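Projects > Tolon kitchen cell > Progress reports > July

Progress report to Flekell: setup and upkeep of the Tolon simulated kitchen cell

This report covers work on the Tolon cell through the end of July. The cell is one simulated kitchen with one white arm and a toaster oven on a granite counter. The work in this period was mostly repair and tuning of the oven station. 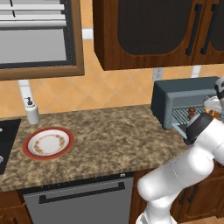
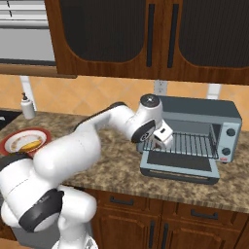 Tolon cell, oven station. Arm with the gripper at the open toaster oven, both views rendered in simulation.

Status

The cell is running and available to both teams. The oven station was out of service for part of the period while the collision shapes were rebuilt. The other stations stayed up. We are on plan for the Gikondale handover, with one item moved to the next period (see Open items).

Oven station

The main fault carried over from the last report was contact between the gripper and the oven door. With the door folded down, the fingers could catch on its front edge during a low approach. The physics engine then pushed the arm back hard enough to trip the joint limit, and the episode ended.

We traced this to the collision shape of the door, which was thicker than the door as drawn. The shape was rebuilt from the visual model and the hinge stop was reset. We also raised the approach path so that the gripper comes in above the lowered door.

After the change we ran 3000 resets and approaches on the oven station. Of these, 179 ended in a joint limit trip. We went through the logs and found that most of the remaining trips start at the elbow and have no door contact in them. They come from start poses where the base is parked too close to the counter. The range of allowed base positions will be narrowed to deal with this.

The wire rack was also given a new collision model. The old one was a flat plate, so small items sat on it too steadily. The new one has separate bars. It is slower to compute, and the cost is acceptable at the current step size.

Arm and gripper

Joint friction values were re-tuned on all axes. The wrist had been drifting when held still at full reach – small, but enough to spoil a placement on the rack. Drift is now within the limit set in the work plan.

Finger friction is still too high for glass objects. A glass item can stay stuck to one finger after the gripper opens. We have a temporary setting in place and do not consider this closed.

Regular upkeep

The cell is restarted every 300 episodes to clear a memory leak in the renderer. This is a workaround. The leak was reported to Siddiqui, who supply the rendering package, and we are waiting for a patch. A restart takes 8 minutes and runs without an operator.

A short check now runs after each restart. It homes the arm, opens and closes the gripper, swings the oven door through its full travel and compares the readings with stored values. If any reading is out of range the cell stays offline until someone has looked at the log.

Open items

Base position limits: values chosen, not yet tested.
Finger friction on glass: needs a proper fix, moved to next period.
Renderer leak: waiting on Siddiqui.
Setup notes for Gikondale: first draft done. The section on re-tuning the joints has to be rewritten to match the new values.

Budget

Spending is in line with the plan. Compute use was higher than expected in the weeks of the reset runs and lower in the rest of the period. No change to the award is requested.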